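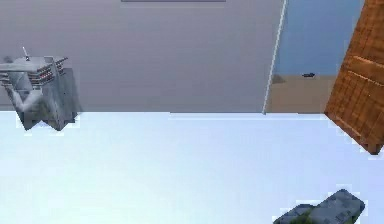 Ticket: Wakunen cell, gripper stopping high over the table
Opened by: Ha-rang Son
Site: Grullbridge
Status: open, watching

Okay, first entry. The gripper on the Wakunen cell is stopping short on the way down and closing on nothing. It does it in the sim and it does it on the real arm, same spot, same sulk. I've spent the morning with it and I'm writing things down as I go so whoever gets the late shift doesn't have to start from scratch (sorry in advance for the rambling!).

What I know so far: it was fine before the fingertip swap. We took off the old Jusley tips, put the new ones on, ran the homing routine and went home pleased with ourselves. Next run, it stopped in mid-air above the part and threw a "grasp empty" after 3000 ms. Reset, ran it again, same thing.

Second entry. Checked the boring stuff. Air is good, cable to the wrist is seated, no play in the flange when I grab it and give it a wiggle. One of the Phillips screws on the finger mount was a bit proud so I nipped it up, re-homed, and got my hopes up. No change at all. Grrr.

Third entry, after a coffee. I compared the tool file on the controller with the one the sim loads and they match, so at least the two are wrong together. The tool centre point is still set for the old tips. The new ones are 16 mm longer, and I'd put money on someone (me, probably me) having typed the offset in with the sign flipped while trying to be helpful, then exported it to both places. That would lift the whole approach, and that's what we're seeing.

Fixed the sign, saved it as a new tool rather than writing over the old one, and reloaded the sim. Approach speed down to 50 mm/s so I had time to hit stop. It came down where it should and closed on the block. Lovely. Ran it a handful more times with the block moved about and it picked every one.

Fourth entry. Real arm now. Guard shut, speed still low, and the first pick was good. The second one grazed the table, only a whisper, but I heard it and didn't love it. Stopped there and re-taught the table plane using the pointer, three corners and the middle. The front corner nearest the door is sitting lower than the saved value, so that plane was out before the tips ever came into it. With the new plane loaded it clears the surface nicely and the colour of my mood has improved.

For whoever's on next: please leave the speed where I've got it until the overnight soak is done. The cycle counter should be up near 4000 by the time I'm back in, and if there's a "grasp empty" anywhere in the log, pop the cycle number in here and don't clear it. Old tool file is still on the controller with OLD in the name. Don't load it, don't delete it.

Still to do: put a thread locker on that mount screw, print the new offset and tape it inside the cabinet door, and ask Jusley whether the tips are meant to be that much longer or if we were sent the wrong ones. I've emailed them and am waiting to hear back.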